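Maps for Messy Problems

Fikri Pillai's October session on causal mapping was packed, and what a fun evening it turned into! Fikri started with 348 sticky notes from the Setiawan transit workshops (yes, all on one wall) and showed us how to group them by who affects whom. By the end, late buses, school start times and the price of parking were all hanging off the same little knot of arrows.
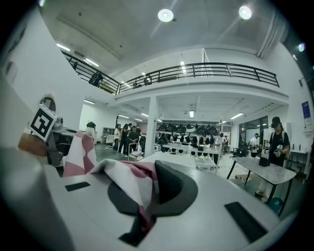
Try it yourself

Pick a problem you know well and draw only the links you can explain out loud. Zatum, the mapping tool Fikri used, is free for up to 500 nodes and lets you fade everything more than two steps away. Give yourself 90 minutes. Then swap maps with a friend and compare – we loved this part!

The Zorna map is in the members' folder.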